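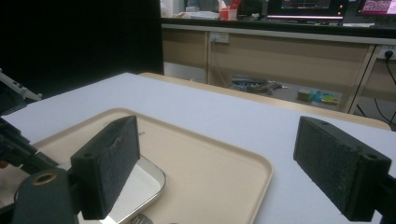

Fig. 1. View from the hand-held gripper: foam-faced fingers, beige tray, silver tray.

Course notes, week 2: Gathering demonstrations
Instructor: Roman Nowicki
Lab sections: Fitzgerald Strickland

Search these notes Go

Last week we had a learning system and nothing to teach it. This week you become the teacher, and your pupil will copy everything, including the pause where you scratched your nose.

A demonstration is one run of a task, start to finish, recorded from the gripper while a person moves it. The learner gets the pictures and the motion of the hand. It does not get your intentions, which is a pity, as they are usually the best part. Note in Fig. 1 how much of the view is tray and tabletop, and how much is cabinets, cables and monitors. The learner has no idea which of these matters. If a monitor shows magenta in every good run, magenta may become part of the skill.

The Cedine set

We will use the Cedine tray set, 2639 recorded runs. After Strickland's cleanup, 1739 were kept for training and 820 were held back for testing. The remainder went in a folder named "why" and you are welcome to browse it.

What got a run thrown out:
- Fingers already closed at the first time step.
- The operator stopped to talk.
- Both trays out of view for most of the run.
- A flawless run of some other task.

Variety

The most common mistake in past projects is fifty copies of one good run. Move the trays between runs. Start the hand high, low, off to one side. Include some recoveries: approach badly, then fix it at normal speed. Do not act out the mistake. The Vallejo group did, and their model learned to miss with great feeling before every grasp.

Keep the splits apart by recording session, too. Two runs made a minute apart are nearly the same run, and a test score built on them will flatter you.

For lab

Bring a one-page collection plan. Say what you will vary, what you will hold still, and when you will reject a run. Decide that last part before recording, while you still have principles.

Reading: Idorgate handout, sections on time alignment. Skip the appendix.

Filed under: Robot Learning, Data Collection, Handouts
Copyright 2019 Cemholm Course Notes | Contact | Back to top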